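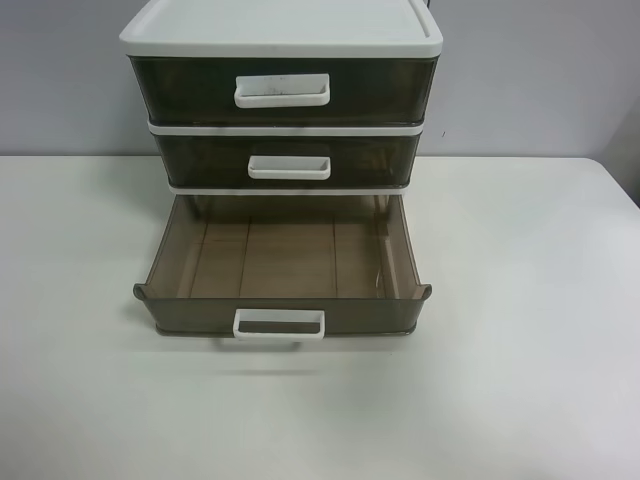
Three-drawer storage organizer, white lid and pulls.

6 Shares | 2 Comments

Pacheco Water District
Minutes of the Regular Meeting
January 1, 2025

Call to order and quorum

The meeting was called to order by the chair. A quorum of directors was present. The general manager, the operations supervisor and the district clerk attended. The consulting engineer joined by telephone for the meter and tank items and left the call before the clerk's report.

Minutes of the previous meeting

One correction was made. The line stating that the Dondinari tank had been returned to service should read that the tank had been returned to partial service with the high-level alarm disabled. Minutes approved as corrected.

Public comment

A customer on the upper zone asked why pressure drops in the early evening. The operations supervisor explained that the upper zone is fed from the Dondinari tank alone when the booster station is in its off-peak schedule, and that the tank has been held below its normal operating level during the inspection period. Pressure at the hydrant nearest the customer's address was within the required range at the last reading. The customer asked to see the reading. The clerk will mail a copy.

A second customer objected to the wording of the meter access notice, which states that service "will be interrupted" and gives no duration. See meter replacement below.

Meter replacement

The district has 3,880 active service connections. The contractor, Skadetti, reports 437 meters replaced to date. Work is confined to the lower zone and is proceeding by reading route. The contractor intends to finish the current route before moving crews uphill.

The operations supervisor noted the following conditions found in the field:

- Meter boxes filled with soil or gravel, requiring excavation before the setter can be reached. The contractor is treating this as included work under the contract and has not requested additional payment.
- Galvanized service lines on the customer side that leak at the coupling after the meter is disturbed. The contract does not address these. The district has been making temporary repairs with its own crew.
- Curb stops that do not close fully. Where this occurs the crew shuts down the block valve, and the customers on that block lose service without written notice.

Discussion on the customer-side leaks. The engineer's opinion was that responsibility changes at the outlet coupling, and that the district should repair the coupling but not the pipe beyond it. One director stated that this was the correct reading of the rules but would be poorly received by customers whose lines were holding before the crew arrived. The general manager was asked to draft a limited repair policy covering a fixed length of pipe past the coupling, with a cost ceiling, for the next meeting.

Discussion on notices. The access notice will be reworded to give an expected duration and a telephone number for the crew. Block shutdowns will be preceded by door hangers wherever a curb stop on the block is already listed as defective. The existing list of defective curb stops is on paper and has not been updated since the last valve exercise. The operations supervisor will bring it up to date.

Meter reading software

The clerk reported on the data transfer from Nillico. New meters are being entered by serial number and linked to the account by service address. Errors occur on parcels with more than one service, where the import assigns all serial numbers to the first account listed. These have been corrected by hand. Nillico has supplied a revised import template that adds a service identifier column, and the clerk has tested it on one route without error.

The final reading from each old meter is being photographed by the contractor and entered by the clerk. Some of the photographs are not legible. In those cases the old meter is pulled from the return pallet and read again before the bill is prepared. Old meters are therefore to be held until the billing cycle closes, and none are to be released for scrap without the clerk's initials on the pallet tag.

Motion: to adopt the revised Nillico import template for all remaining routes. Seconded. Carried.

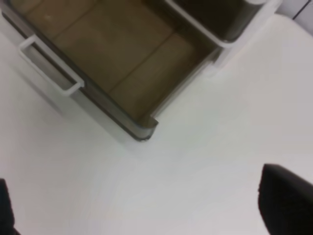

Drawer unit on the tabletop, viewed at an angle, with a large open compartment.

Field office stores

The general manager presented a short inventory procedure for small stores at the field office: meter gaskets, wire connectors, box lid bolts and valve tags. At present these items are reordered when a bin is found empty. Under the procedure each item will have a minimum stock level and a bin card, and the card will be turned in to the clerk when the minimum is reached. Gaskets will be kept by size, away from sunlight. No action was required.

Dondinari tank

The engineer summarized the inspection report. Interior coating is sound below the normal waterline. Above it there is rust staining at the roof rafters and at the hatch frame. The overflow screen is torn and should be replaced immediately. The level transmitter reads low compared with the sight gauge, and the difference is not constant, so it cannot be removed by adjusting the offset.

Options for the roof steel were to spot-clean and recoat with the tank drained, or to defer until full recoating. The engineer recommended spot work, to be scheduled in a low-demand period and completed before July. A director asked whether the upper zone could be served with the tank out of service. The operations supervisor replied that it could, by running the booster station continuously with the relief valve set to open to the lower zone, but that fire flow would be reduced. The fire department is to be notified in writing before any drain-down.

Motion: to authorize replacement of the overflow screen and level transmitter, and to request proposals for the roof spot work. Seconded. Carried, with one director abstaining.

Clerk's report

Accounts payable were reviewed and approved. The annual backflow test letters have been mailed. The office copier lease is due for renewal, and the clerk will obtain a price for purchase as well as lease.

Items carried forward

Limited repair policy, general manager. Defective curb stop list, operations supervisor. Revised access notice, clerk. Letter to fire department, operations supervisor.

Adjournment

There being no further business, the meeting was adjourned.

Minutes prepared by the district clerk. Subject to approval.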